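27 September 2021

Second week in the Dradport flat and I finally dealt with the bedroom. The plan was to finish before lunch, but the washing took longer than it should have. The machine here has 11 programs and I still don't know which one is meant for sheets. I used the one I used last time.

The green sheet is back on the bed. It's the only one I own that fits this mattress. The mattress is thicker than the one I had at Trinden, and the corners of the old sheets come off as soon as I sit down. I bought the green one in May and didn't think much of the color then. It's fine. It creases easily and I'm not going to iron a sheet.

The red marks on the wall above the bed are still there. There are little arrows and a 1.23 written between them, all in thin red ink. I took it for a width in meters, maybe for a shelf or a picture that never went up. I tried a damp cloth on one of the marks and the paint began to look worse than the ink, so I stopped.
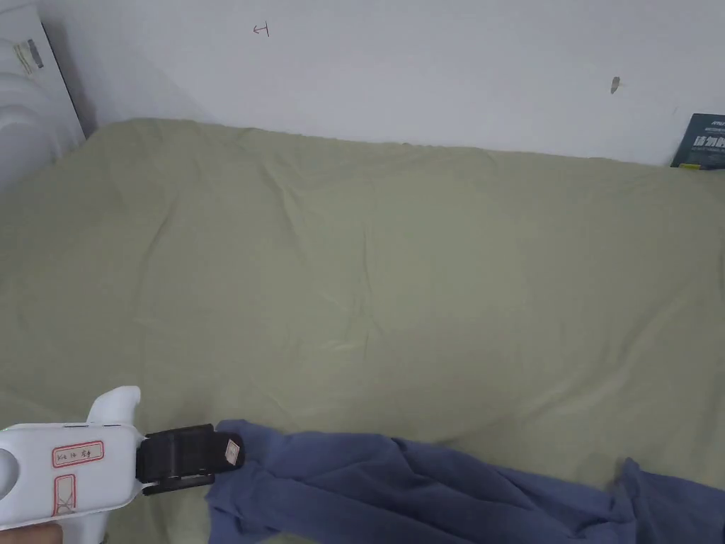 I should ask the letting office whether I'm allowed to paint. The lease is 18 pages and I have read the parts on rent and notice. If painting is allowed I'd do that one wall white again and leave the others. A small tin would cover it. There is a dark spot further along that could be a scuff or an old screw hole, and I'd fill it at the same time.

After the sheet I started on the blue things. I had let them pile up on the bed for days, moving them to the chair at night and back again in the morning — a stupid system. I shook each one out and laid it on the mattress to fold. I fold lengthwise first, then in half, then in half again. My mother did it in thirds and hers always stacked better. 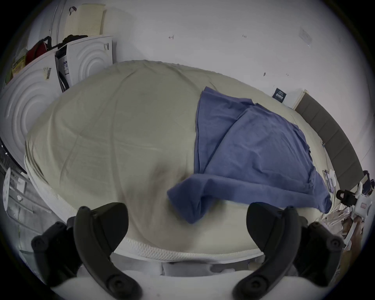
Photo: bedroom, Dradport

The light changes the sheet a lot. By the window side it looks green, and at other times it could pass for beige. I noticed the same thing with the curtains at Trinden and put it down to the bulbs there.

I got through the folding in 30 minutes, with a break for coffee. Two of the towels are going thin in the middle and will be rags by winter. I put the good ones on the shelf in the hall. The shelf is too shallow, so they stick out over the edge, but the door still closes if I push.

The "please do not touch" card is still leaning against the wall at the far side of the bed. It's dark blue with the words in large white Chinese characters and a yellow strip at the bottom. I lifted it to do the sheet and put it back in the same place. I've gotten used to it there and don't feel any need to find it a drawer.

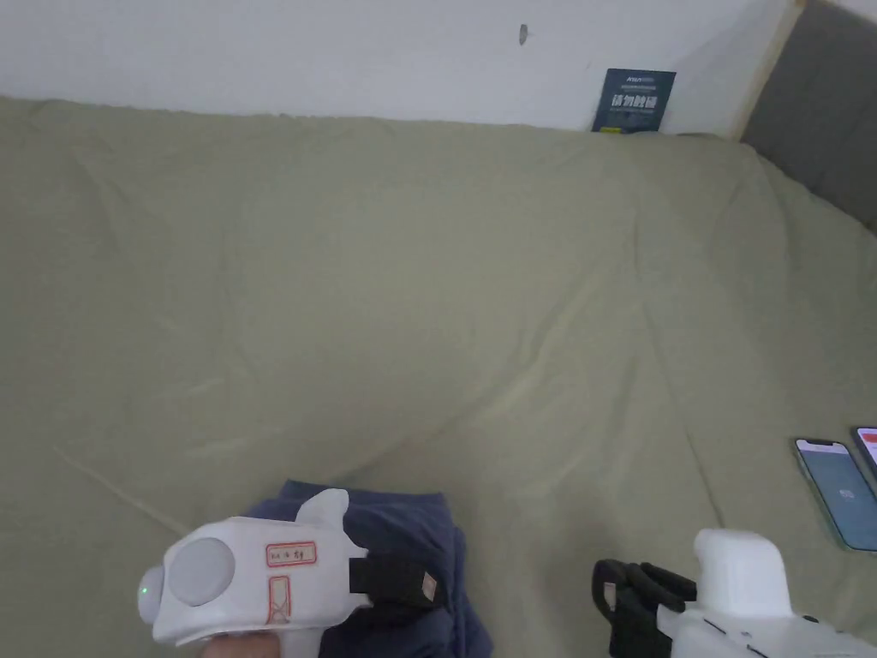 Next is the blanket, which has to be aired before the weather turns. I'd like a heavier one as well. Ernby has one in gray wool that I keep going back to look at, but it costs more than I want to spend this month. I also need a mattress protector, and that should come first.

I wrote to the family group in the evening and said the bedroom was done. I mentioned the creases, mainly to have something to say.
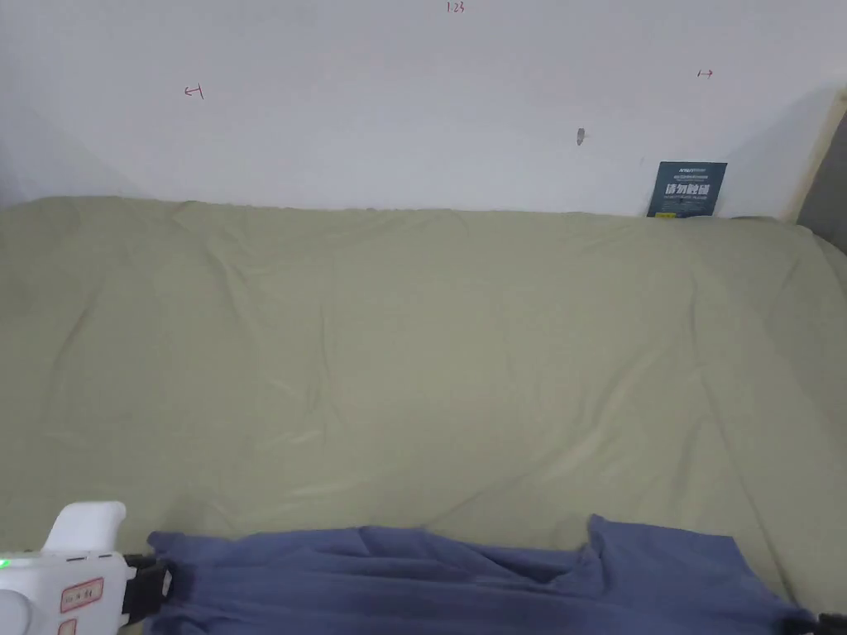 My cousin in Lagos wrote back that I should pull the sheet tight from the foot end first and then do the head, and that drying it flat would get rid of most of the creases anyway. I have nowhere to dry a sheet flat. I will try the foot end first next time.

Dinner was soup and the end of the bread. Tomorrow the kitchen cupboards, starting with the one under the sink.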